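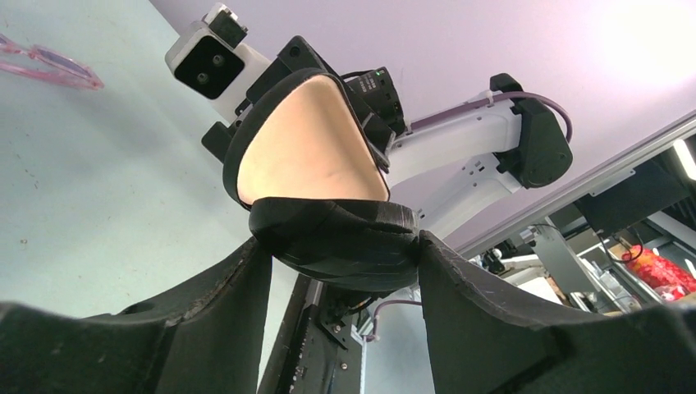
In May, a delegation from the Onyeka training program visited the Tuvano laboratory, where examples are gathered for a learning system that will guide two-armed robots. The visit was hosted by Salamatu Olaniyan, who leads the collection team.

Visitors were received at the Olance building and given a short safety talk before entering the work area. The team then explained how an example is made. An operator guides the arms through a task from start to finish while the cameras and joint sensors record. Each attempt is stored with a written label and checked by a second member of staff.

The laboratory records in sessions of 34 attempts, with 11 tasks on the current list. Most of these require the two grippers to work close together, and the wrist cameras are valued for that reason. Ms. Olaniyan noted that small changes in the starting position are made on purpose between attempts.

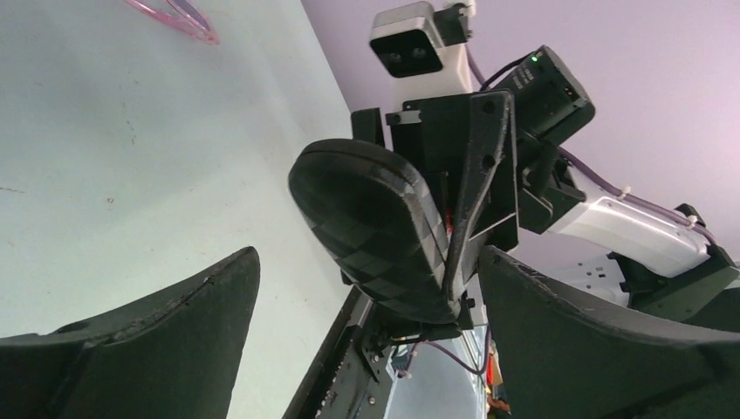 Are failed attempts thrown away?

Failed attempts are kept in a separate set, marked with the point at which the task went wrong, and are used when the system is tested.

The afternoon was given to the review room, where members of the delegation labeled nine recordings under supervision and compared their results with those of the staff. Differences arose mainly over when a grasp should be said to begin. The laboratory's written guide, known as Felitz, is being revised on this point, and a copy of the new edition will be sent to Onyeka.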